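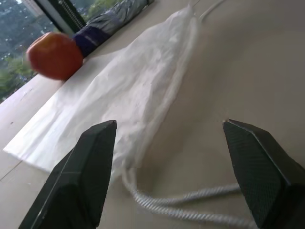

3. 収納袋とタオルの取り扱い

3.1 袋という道具の面白さ

家庭内の布製品の収納を論じるとき、棚や引き出しの寸法はよく測られるのに、袋のほうはほとんど測られてこなかった。これはたいへん惜しいことだと筆者らは考えている。巾着型の袋は中身に合わせて姿を変え、空になれば平たく畳め、紐を引くだけで口が閉じる。これほど単純な構造でありながら、広げ方ひとつで次の作業のしやすさがまるで違ってくるのである。

本研究の対象は、Custo地区の住宅で行った片付け作業の観察記録である。作業記録は全部で1,205件あり、そのうち袋を用いたものが427件を占めた。残りは籠、引き出し、開放棚への収納で、これらについては第5節で扱う。袋を用いた記録の多さは、計画段階ではまったく予想していなかった。当初の調査票には袋の欄すらなく、「その他の容器」に一括して記入していたほどである。6月の中間集計でこの欄が膨れ上がっているのに気づき、調査票を改訂した。以下の分析には改訂後の分類を遡って適用している。

袋の素材は布、不織布、プラスチックの三種に分けた。なかでも白いプラスチックの巾着袋は扱いが実に興味深い。薄く、やや透ける素材は皺が寄りやすく、机に平らに置いても口の側に皺が集まりやすい。一方、底の側は比較的平らに伸びる。作業者の多くはこの差を利用し、まず底の位置を確かめてから口を探していた。口から先に探した作業者は、紐を手がかりにすることが多かった。撚りのある白い紐は薄い袋地よりも指にかかりやすく、袋と同じ色でも手触りですぐに区別できる。色による手がかりが乏しい場合に触感がこれほど役に立つという点は、筆者らにとって今回の調査でもっとも嬉しい発見のひとつであった。

ただし紐には難点もある。袋を広げた際に紐が外側へ大きく輪を描き、そのまま袋の下や隣の品物の下に入り込むことがある。この状態で袋を持ち上げると、紐が片側だけ引かれて口が歪む。作業者への聞き取りでは、「最初に紐を袋の上に載せておく」という答えが複数得られた。小さな工夫だが、これを習慣にしている作業者の手順は見ていて気持ちがよいほど滑らかである。

3.2 毛足の長いタオル

収納する側の品物としては、タオル類を中心に取り上げた。Todamstead方式の分類表では、タオルは縦横の寸法と重さのみで区分される。しかし実際に畳んでみると、毛足の長さを無視できないことがすぐにわかる。同じ寸法でも、毛足の短いものは折り目がはっきりと残り、重ねた高さも安定する。毛足の長いフリース状のものは折り山が丸くふくらみ、手を離すとわずかに開く。袋に入れる場合、このふくらみが口の閉じやすさを直接左右する。 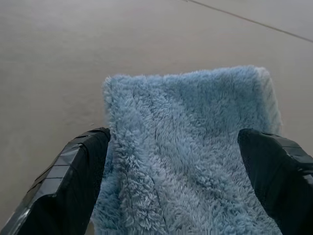
図3 床に広げた水色の毛足の長いタオル。縁の輪郭は毛羽によって不規則になり、中央付近に縦方向の筋が見られる。

毛足の長いタオルを畳むうえで最初に問題となるのは、縁をどこに定めるかである。布地の端と毛先の端は一致しない。毛先を基準に合わせると布地がずれ、布地を基準に合わせると見た目の縁がそろわない。筆者らは、指で毛を押さえて布地の端を確かめたうえで角を合わせる手順を推奨する。手間は増えるものの、二つ折りを繰り返したときのずれが目立って小さくなる。

次に、表面の筋の扱いがある。毛が左右に分かれて生じる筋は、以前の折り目と紛らわしいことがある。筋に沿って折れば毛の流れを乱さずに済むが、筋が中央から外れていれば左右の幅がそろわない。ここは作業者の判断が大きく分かれたところで、あくまで寸法を優先する者と、筋を手のひらで撫でて消してから折り直す者がいた。どちらにも理があり、議論は大いに盛り上がった。現時点では優劣を決めず、両方を手順書に載せている。

また、縁の一部が折れ返ったり寄ったりして厚くなっている場合は、畳む前に外へ向けて軽く払うのがよい。厚みを残したまま折ると、その側だけが高くなり、袋に入れたときに傾く。広げる場所は机でも床でもよいが、大判のものは床のほうが四辺すべてに手が届きやすく、皺の確認も容易である。

3.3 袋と中身の組み合わせ

以上を踏まえ、袋の容量と中身のふくらみとの関係を検討した。比較にはPaucar社の収納容器一式を基準として用い、袋は口を開いた状態での内周を測定した。内周が900 mmの袋では、毛足の短いタオルを6枚重ねても口が無理なく閉じた。毛足の長いタオルに替えると同じ枚数では口が閉じきらず、紐を強く引けば袋の上部に皺が集中した。枚数を減らすか、畳まずに緩く巻いて入れることで、この集中は和らぐ。

巻いて入れる方法は、事前の予想を上回る好結果であった。巻いたタオルは袋の中で互いに寄り合い、隙間を自然に埋める。取り出すときも一本ずつ引き抜けるため、残りの形が崩れにくい。Jastport版の片付け手順書では巻く方法を旅行用の荷造りに限って紹介しているが、日常の収納にも広げてよいと思われる。とりわけ棚の奥行きが浅い住宅では、袋ごと立てて置けることの利点が大きい。

なお、薄いプラスチックの袋は中身の色がある程度透けるため、淡い色のタオルと濃い色のタオルを分けて入れておけば、口を開けずに選ぶ助けとなる。ただし淡い色同士の見分けは照明の条件に左右されやすく、本節の測定では検討の対象としていない。布袋および不織布袋についての同様の測定結果は、次節の表にまとめる。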